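Biwott Workshop, Clemstead
Machine Chores Inspection, Form 8, with comments
Date: 1/23/24
Inspector: Peninah Muriithi
Present: Kheri Obura (driver's seat), Soo-ah Han (shop floor), Lieven Kuipers (kitchen, under protest)

Marks used: PASS, PASS WITH A PERSON WATCHING, FIX, NO. Please stop writing "mostly" in the mark column. There is a comment line for that.

The form covers every chore we have handed to a machine or are thinking of handing to one. A chore counts as handed over if a person can go and do something else while it happens. If a person has to stand there with a hand half out, it's still that person's chore and should be entered under their name.

SECTION A. THE PARTS RUN (Rostura driving aid, shop car)

A1. Windshield clean inside and out before departure.
PASS
Comment: Cleaned by Kheri with a rag. The aid can tell you the glass is dirty. It has no plans to do anything about it.

A2. Seat belt, mirrors, tires, lights, washer fluid.
PASS WITH A PERSON WATCHING
Comment: Tires and lights fine. Washer fluid low, topped up. The aid checks its own health at startup and gives itself a green light every time, including the morning in April when one of its cables was on the back seat.

A3. Driver has read the card on the dash and can say what the two tones mean.
PASS
Comment: High tone, look up. Low tone, take the wheel. Kheri got both. Njoroge Massawe, asked in the hallway, got neither and is off the run until he does.

A4. Driver's hands near the wheel at all times when the aid is on.
PASS
Comment: See the definition at the top of this form. By that definition the parts run belongs to Kheri.

A5. Keeps its place between the lines on the straight two-lane stretch.
PASS WITH A PERSON WATCHING
Comment: This is the easy part and it does it well. Solid line on one side, dashes on the other, not much to argue about. The thing to watch is low sun. Where the trees let the light through you get a bright band over the road with a hard shadow next to it, and I want the driver to be looking at that before the car has an opinion on it.

A6. Reads posted limits.
PASS WITH A PERSON WATCHING
Comment: Reads a round 70 as 70, full marks. It does less well with a sign turned at an angle on its pole, and so do I, but I know that I haven't read it. Driver to call the limit aloud at each change. Kheri finds this embarrassing. It can stay embarrassing.

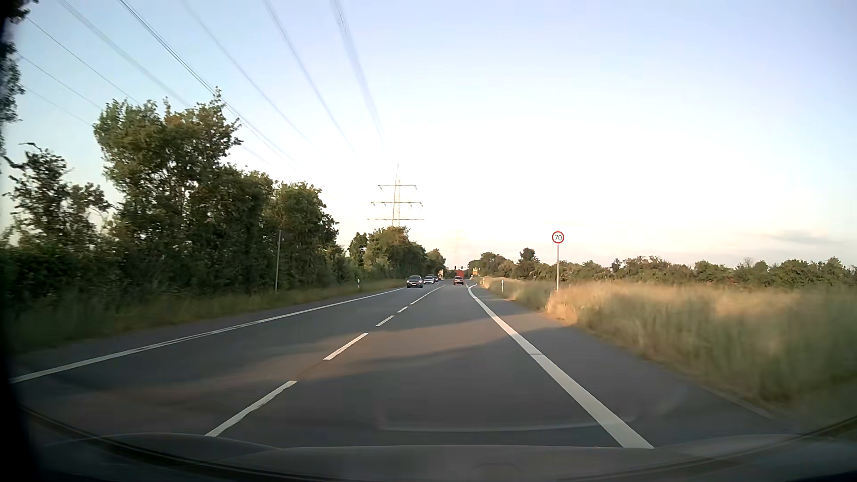
A7. Leaves a decent gap to the vehicle ahead.
PASS
Comment: Better than any of us. The aid is never late and never hungry, and it doesn't take a slow truck personally. If I could have this one habit transplanted into Njoroge I would pay for it out of the coffee tin.

A8. Behaves when there is oncoming traffic.
PASS
Comment: Holds its line. Kheri says it edges a hair toward the shoulder when a line of cars comes the other way. I rode along to see, and I think it's Kheri who edges. Leave as PASS and ask somebody else to sit in for the next inspection.

A9. Slows for the junction with the lights.
FIX
Comment: It slows, but late enough that your foot gets there first, and once your foot has done it you can't say what the machine would have done. I have raised this with Rostura. Their reply was polite and told me to restart the unit. Until there is a better answer, the driver brakes. Write it on the card.

A10. Follows the correct lane where the road widens and the arrows begin.
NO
Comment: Painted arrows are fine when they're in plain view. Put half of one in the shade of a tree, or let the paint wear down to a rumor, and the aid goes quiet and gives you the low tone. Giving up in good time is a kind of competence, so I am not angry. But it's a NO.

A11. Treats hatched paint as a place not to drive.
PASS WITH A PERSON WATCHING
Comment: It has stayed off the hatching each time I have been in the car. I'd like it to stay off the hatching when I am not in the car too, hence the mark. 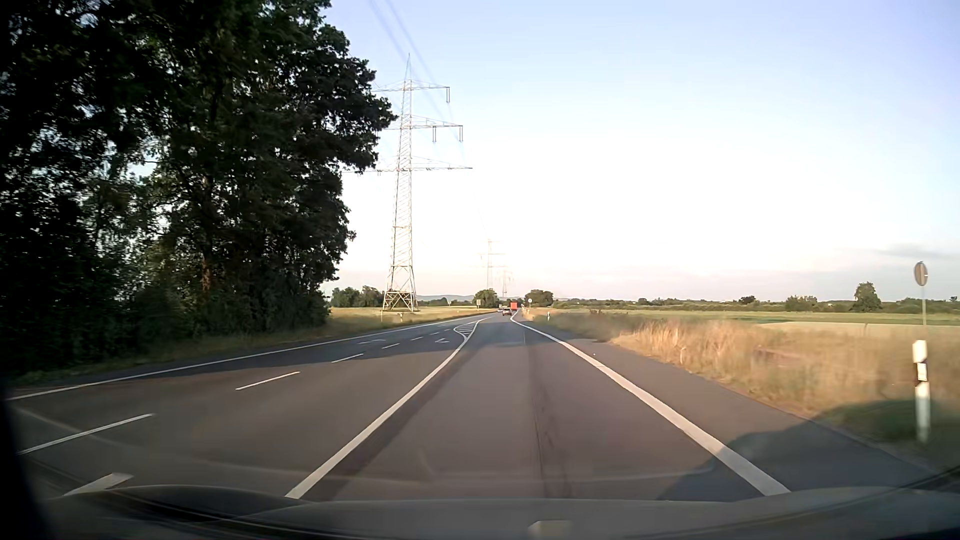

A12. Log kept of distance and takeovers.
PASS
Comment: 1,047 km with the aid switched on since the last form, 969 of them with nobody touching the wheel or pedals. Lieven has done the subtraction and says this shows the machine does the driving. I say it shows where Kheri does the driving, because the missing kilometers are the junctions, the arrows, the yard and the bit behind the supplier's with the dog. The straight road was never the part anyone complained about.

A13. Parks at the supplier's and collects the order.
NO
Comment: It can't go in and ask for the box. It can't notice that the box holds the wrong seals. Kheri can do the first. We are working on the second.

Summary mark for Section A: PASS WITH A PERSON WATCHING. The run takes the same time as before. Kheri comes back less tired, and I do count that as a benefit, though it wasn't the one in the brochure.

SECTION B. SHOP FLOOR (Werex scrubber)

B1. Floor picked up before start. Offcuts, cords, rags, gloves.
PASS
Comment: Soo-ah picks it all up. She points out that once a floor has been cleared to the standard the scrubber needs, it's most of the way to clean.

B2. Stops for a foot.
PASS
Comment: Tested with a boot on a broom handle, then with Lieven. Stopped for both.

B3. Stops for a cord.
NO
Comment: Eats cords. The cord rule stays on the wall in big letters.

B4. Gets into the corners.
NO
Comment: It's round and the corners aren't.

B5. Returns to its dock by itself.
FIX
Comment: Returns if the door to the paint room is shut. If the door is open it goes in there and waits for us. Soo-ah has put a spring on the door. I'm told this is called integration.

B6. Tank emptied and rinsed at end of shift.
PASS WITH A PERSON WATCHING
Comment: The person watching is also the person emptying. Please don't leave it over a break. You'll know why when you open it.

SECTION C. KITCHEN AND LAUNDRY CORNER

C1. Dishwasher.
PASS
Comment: The only machine on this form that has never asked for a software update. Loading and unloading remain by hand and remain the subject of notes on the cupboard. Lieven's name comes up.

C2. Washer for shop rags, door seal and hose checked.
PASS
Comment: Hose replaced. No rags with solvent on them go in, ever. Those go in the lidded metal can and the can goes outside at night. No machine here can smell a rag and I don't trust the people much either.

C3. Folding.
NO
Comment: Njoroge has forwarded me another video of an arm folding a towel. It's a lovely towel. Watch the clock in the corner of the video, and then watch what happens to the pile of towels it hasn't reached. We'll go on stuffing rags in a drawer, where they have always done fine unfolded.

C4. Wiping down the counter.
NO
Comment: Nothing on offer that I'd let near the kettle.

ACTIONS

Kheri: add "driver brakes for the lights" to the dash card. Add "driver takes over before the arrows." Print it bigger.

Njoroge: learn the tones. There are two.

Soo-ah: second spring for the paint room door, and the fire door is to be left alone whatever the scrubber thinks of it.

Lieven: tank on the scrubber until the next form. Also cups.

Peninah: write to Rostura again about late slowing at junctions, this time with the log attached and the words "we have restarted the unit" in the first line.

REMARKS ADDED AFTER CIRCULATION

Lieven Kuipers: I'd like it noted that 969 is a very good number, and that if a new hire drove that far without anyone grabbing the wheel we would give them a key.

Peninah Muriithi: Noted. We'd also expect the new hire to manage the turning lane.

Soo-ah Han: Can we put the vending machine on the form? It took my money and gave me nothing, so at least it's consistent.

Peninah Muriithi: Not our machine. Hit it on the left side, low down.

Kheri Obura: For A8, I don't edge.

Peninah Muriithi: Lieven will ride along next time and settle it. Form stays open on A8, A9 and B5. Copies by the time clock, original in the drawer with the rags.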